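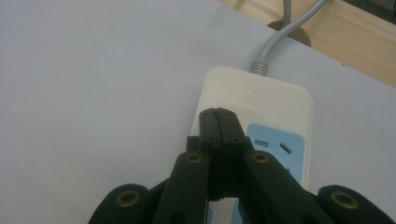 Planning a bench for a small robot arm

Sort out the power before you order the arm. Most first budgets cover the arm and the gripper and stop there, and then the money for outlets, cable and a decent surface comes out of somebody's lunch.

Write down everything that needs a plug. For a basic bench that means the arm controller, the computer, a light and a charger for anything handheld. Add 3 spare outlets to whatever total you get.

Buy a power strip with a switch you can reach while standing. Check the rating printed on it against the labels on your power supplies. Never plug one strip into another.

If the desk has a cable hole, measure it before choosing supplies with large molded plugs. Ours is 40 mm across, and one of the plugs had to go around the back of the desk.

Leave slack in every cord and keep it out of the arm's reach. Move the arm slowly through its full travel with the cords in place before you run any program.

Cover the work surface with something pale and plain. Small screws show up well on it, and a cheap sheet can be replaced when it gets scratched.

What we spent

The used arm from Clastora was $900. Everything else came to $542, including the gripper, spare fingertip pads, cables, clamps and a stop button. Mulugeta Dinsa priced the same list at Abera and found the clamps cheaper but the shipping higher.

Ask for the price of wear parts before you buy a gripper. Pads and small screws go first. If the seller can't quote them separately, look at another model.

Order in January if you can. Biritz clears old stock then.

Questions about the parts list go to Bezawit Tekleab at the Multetholm workshop, mornings only.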